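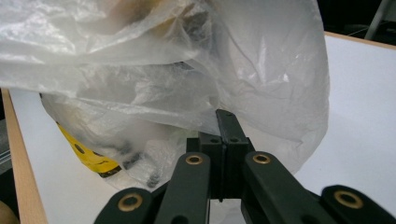

Depuis octobre, je fais mes courses une fois par semaine, le mardi soir, et je note ce que je dépense. J'avais commencé parce que je ne comprenais plus mes relevés de compte : beaucoup de petits passages en magasin, des montants sans intérêt pris un par un, et à la fin du mois une somme que je n'aurais jamais devinée. Le plus pénible reste le moment où l'on rentre. Un grand sac en plastique blanc translucide, tout froissé, avec quelque chose de jaune dedans qui se voit à travers et qui a presque l'air de sourire, et je sais que si je ne m'y mets pas tout de suite, il restera sur la table jusqu'au lendemain. Je range donc avant d'enlever mon manteau. C'est une règle bête mais elle tient depuis plusieurs semaines.

Pour les comptes, j'ai essayé deux applications. La première, Sendo, range les dépenses toute seule par catégorie. Elle mettait la boulangerie dans « loisirs » et il fallait corriger à chaque fois, alors j'ai arrêté au bout de quelques jours. La seconde s'appelle Tapsell et demande de tout saisir à la main. Je l'ai gardée plus longtemps. Le défaut est qu'on ne peut pas séparer l'alimentation du reste quand les deux sont sur le même ticket, et chez moi c'est toujours le cas : du riz, des éponges, une ampoule, des pommes.

Je suis revenu au cahier. Une page par semaine, deux colonnes, le total en bas. J'écris le soir même, avec le ticket à côté, et je jette le ticket ensuite.

Le premier relevé complet donnait 1247 euros sur trois mois, nourriture et produits ménagers compris, pour deux adultes. Je ne sais pas si c'est beaucoup. J'ai cherché des comparaisons et je n'ai rien trouvé d'utilisable, les gens ne comptent pas les mêmes choses. Certains ajoutent la cantine, d'autres enlèvent le vin. J'ai laissé tomber et je me compare à moi-même.

Là où j'ai vu une différence, c'est sur les petits achats du soir. J'allais au Nudstead en bas de la rue pour un citron et j'en sortais avec un dessert, des chips et parfois le citron. En supprimant ces passages, j'ai économisé environ 100 euros le premier mois. Le deuxième mois, moins, parce que j'avais fait une grosse réserve de café et d'huile. Je l'ai inscrite d'un coup, sans l'étaler sur plusieurs semaines — c'est discutable, mais étaler complique tout.
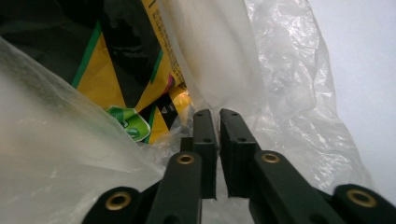

La liste, je la fais le lundi en ouvrant les placards. J'ai longtemps écrit les repas d'abord et les ingrédients ensuite, comme on le conseille partout. Ça ne marche pas chez nous, on change d'avis trop souvent. Maintenant j'écris ce qui manque, plus trois légumes, plus une chose qu'on n'a pas mangée depuis longtemps. Cette semaine c'étaient des lentilles corail.

Le marché est un cas à part. Pas de ticket, des pièces dans la poche, et je me trompe souvent de deux ou trois euros. Je retire 15 euros avant d'y aller et j'inscris 15 euros, même s'il m'en reste. La monnaie va dans un bol de l'entrée et sert au pain.

Pour les produits secs, j'ai passé une commande groupée chez Pinamura avec des voisins de palier. Les prix au kilo sont corrects, surtout pour les pois chiches et la farine. Les frais de port le sont moins, et il a fallu attendre neuf jours. Je recommanderai peut-être au printemps, en prenant moins de farine. On en a encore deux paquets entiers et je commence à faire des crêpes sans en avoir envie.

Prochaine étape, le congélateur. Il est plein et je n'ai aucune idée de ce qu'il y a au fond. Je vais le vider un dimanche matin, étiqueter ce qui peut l'être et coller la liste sur la porte.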